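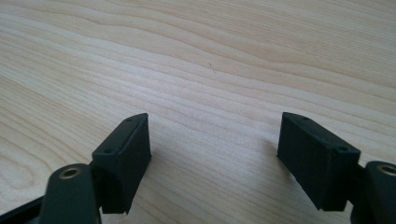 The Table From Skanenham

I bought the table for 299 at the Okeke place in Skanenham, which is half furniture store and half somebody's garage. The woman at the counter wanted to sell me the matching bench too, but I was already spending rent money and I said no thank you, just the table. She looked at me like I'd asked for one shoe.

It's pale wood, almost the color of oatmeal, with long wavy stripes that go off toward one corner. Down on my side there's a loop in the grain, kind of a stretched-out thumbprint, and that's where I put my coffee. My mother would've had a coaster under it before I sat down. She had a table too – dark, shiny, ten feet of it if you counted the leaves – and we were allowed to eat at it on Christmas and when somebody died.

So the first night I ate spaghetti on mine with no placemat (I know!) and then I stayed there, dragging my finger along the lines. I grew up in Gikdale, by the river, and after a while I had the whole thing mapped out. The loop was the bend below the bridge. The tight stripes in the middle were the rapids where my brother lost a boot and came home hopping, and up past them, where the lines get wide and lazy, was the part we never walked far enough to see.

There's one tiny dark speck up there. I scratched at it with my thumbnail, I went at it with a damp rag, and then I decided it was a house. Somebody lives in it, way up the river, and they've got a dog.

My brother called at eight, all the way from Skasberg, to ask if I wanted Mom's table. He has it in storage and he's tired of paying for it. 3000 dollars, that table's worth, he said, and he'd let me have it for the price of the truck.

"I got one already," I said.

"What kind?"

I looked down at it. I had sauce on my wrist.

"It's got our river on it," I said, and he was quiet for a second, and then he asked me if his boot was in there.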